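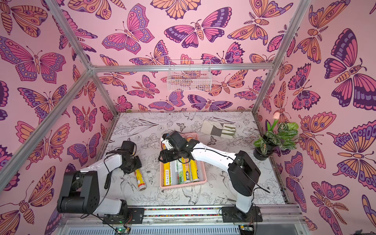
4.2 Changes to the sorting task

Before the trial, packing staff at the Berkholm site placed rolls into trays by hand for the whole shift. With the two-arm cells in use, the same staff refill the supply, check finished trays and step in when a cell stops. Figure 3 shows one cell with a tray of rolls and a single roll outside it.

The target for each cell was 400 rolls per shift, the same as for a manual station. Staff told us that the number mattered less to them than the stops. Carter Penner, a packer on the early shift, described the new job as "waiting, then hurrying." Stops tended to come close together, and one person looked after 2 cells.

Wrist and shoulder complaints were mentioned less often in the April interviews than in the first set. Complaints about boredom were mentioned more often. Several packers also missed talking across the bench, as the cells stand farther apart than the old stations did.

Shift lead Lise Doucette changed the rota on 28th April so that packers moved between the cells and the loading area at each break. We return to the rota in Section 4.3.

Figure 3. Two-arm sorting cell with rolls and tray.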